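Skareck data group, October meeting, started 9:10

Attendance as on the sheet. Previous minutes accepted with one correction: the Likora total was 2616 examples, before any were thrown out.

1. Cup task. The operators recorded 146 examples and passed 132. The chair asked who decides what passes. Answer: the same people who record. Several present did not think much of that. No change agreed.

2. Table layout. Barredo claims the clutter makes the model "robust." Asked for the test results behind this, they had none to hand. 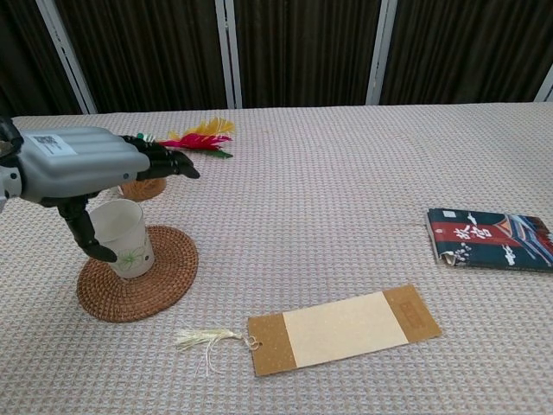
Item 2: cup on the woven coaster, thumb against its side, shuttlecock and tasseled bookmark left out on the cloth.

It was pointed out that a paper cup is easily squashed and the pass form has no box for that. Form to be changed before Saturday.

3. Seltilance quote for another 28 hours of recording. Not approved. The group wants to see one trained run on the examples already paid for. Barredo objected and asked that this be noted.

4. Storage. Held over again.

Closed 10:25.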